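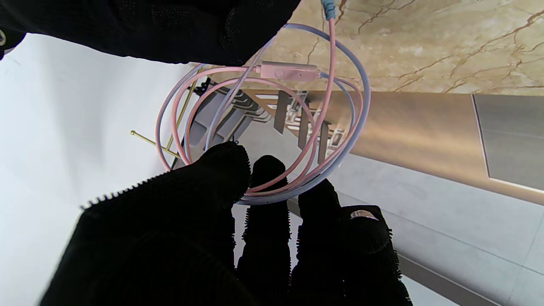
Household Order, Session 4
Small Things: Cables, Cords and Coils
Handout, Humham evening course

Most advice on storing earphones starts from the claim that they tangle because their owners are careless. I doubt it. A thin cord left to itself in a bag will find a knot, and a careful owner gets the same knot as a sloppy one.

Popular methods, and what I think of them

The finger wrap. Loops go around the fingers and slide off in one piece. Quick, but every turn puts a twist in the cord. Fine for a week, poor for a year.

The over-under coil. Borrowed from stage crews, and it does work on thick cable. On a light two-color cord with an inline remote, the remote gets in the way. 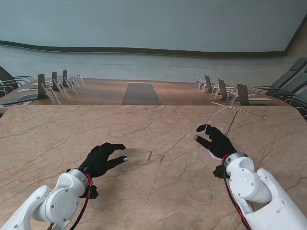 The clear table. We are told to work on a wide surface with everything else put away. I have no quarrel with the wide surface. Putting everything else away is a chore added to a chore, and a rod or stick lying off to one side does no harm.

The Cilier clip. Costs more than some earphones. A bread tie does the same job.

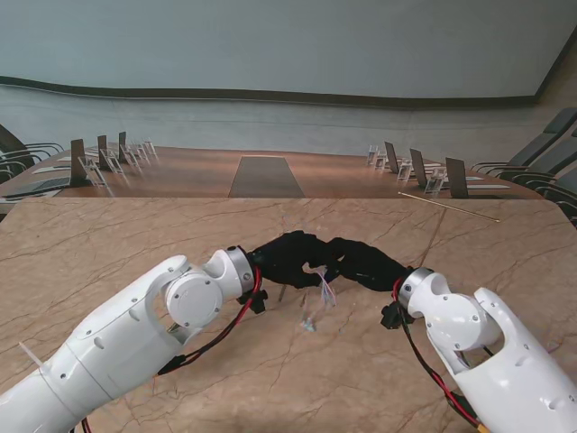 Photo: Habte / Grernstead

Undoing a tangle. Books say to find an end and follow it. With a small bunch of pink, blue and white wires, good luck following anything. Loosen the middle first, using both hands, and leave the ends alone until you can see them.

For next time: bring one cord you have given up on. Time yourself, and write down the method you used even if it failed.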